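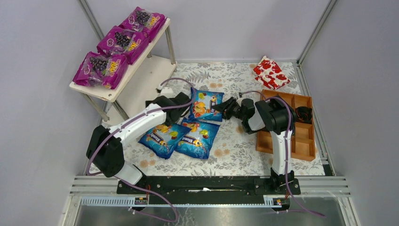
Home Shop Floor Jobs Find Us Contact

Evening Stock and Counter Person, Part Time

Idside is a corner store. We sell snacks, drinks, noodles, batteries, birthday candles, phone chargers of middling quality and, for reasons lost to a previous owner, a great many shoelaces. We have been open long enough that people give directions by us, usually wrong ones.

We need one more person for the evening shift, to start in February or as soon after that as you can manage.

The shift runs from 4 p.m. to 11 p.m., four evenings out of seven. Which four is worked out a month ahead by Seema Bhatia, who runs the floor and draws up the schedule in pencil. If you have a class, a choir, a bowling league or a child with strong views on bedtime, tell her before the pencil comes out. She is very reasonable before the pencil comes out.

What you will do

You will stand at the counter and sell people things. Most of them will be pleasant, a few will be in a hurry, and one gentleman will want to discuss the price of canned peaches in 1988. You don't have to agree with him but you do have to let him finish.

Between customers you will fill shelves. The snack aisle is the main job. It takes up the whole left wall and it is emptied every afternoon by the middle school up the street, whose students move through it like weather. Our snack orders come in from Mavano in the late afternoon, in boxes that are always taped as if they contained a tiger. You will open them, check them against the slip, and get everything out where it can be bought. Older dates go to the front. Chips don't go under cans. Gummies don't go near the window in summer, as we learned at some cost to the window.

You will also:

- count the drawer at the start and end of your shift, and write down the number you got, even when you would prefer a different one
- mop
- keep the drinks cooler full and facing forward
- take in the sidewalk sign at closing (it is heavier than it looks and it bites)
- answer the phone, mostly to say yes, we're open
- write in the shift notebook anything the morning person ought to know

The morning person is Kerstin Haugen. She reads the shift notebook closely and replies in it. Some of these exchanges have been going for years. You are welcome to join in or stay out of it.

What we'd like

You can lift a case of water and put it down again somewhere else. You can do simple arithmetic when the register freezes. You can tell a teenager no, kindly, and then tell him no again. You show up.

Store experience is nice to have. So is a second language, any of them; between us we cover four and still end up pointing a lot. A driver's license isn't needed. Neither is a passion for retail. The last applicant who claimed one left before lunch.

You must be old enough to sell lottery tickets in this state, so please don't send your little brother, however mature he is.

What you won't have to do

Wear a costume. We tried it one October. Sell anyone a loyalty card, as we don't have one. Smile for seven hours. Clean the slush machine, which is Jonatan Berge's and which he lets no one touch. He was the first person to get it working and he considers that a form of marriage.

What you get

Pay is a little above what the supermarket across the road offers, and we check now and then to make sure it still is. You'll be paid every two weeks, on time. After 26 shifts you get a raise, which is small but automatic, so you won't need to rehearse a speech in the stockroom.

There is a paid meal break, a stool behind the counter that you are allowed to sit on, and one free drink and one free snack per shift. The snack can be anything under the house limit, meaning anything but the imported chocolate. You'll also get a say in what we order. Every month each of us picks one new item, and if it sells 100 it stays. Agnes Lie picked seaweed crackers and has been unbearable since. My own last choice was a licorice called Plalum. We still have most of it, should you be curious.

How to apply

Come in and ask for Seema or for me. Mid-morning is best. The hour after school lets out is the worst, and if you come then you may be handed an apron.

If you can't come in, leave a letter at the counter or mail one to Idside, P.O. Box 955. A page is plenty. Tell us where you've worked, which evenings you can't do, and what you would pick as your monthly item. We do read that last part, and there has been some arguing over the answers.

We'll call everyone who applies, including the people we don't hire. Two of us will meet you, it takes half an hour or so, and there's coffee. The trial shift after that is paid like any other.

The sign in the window stays up until we've found someone.

Washington Miranda
Owner, Idside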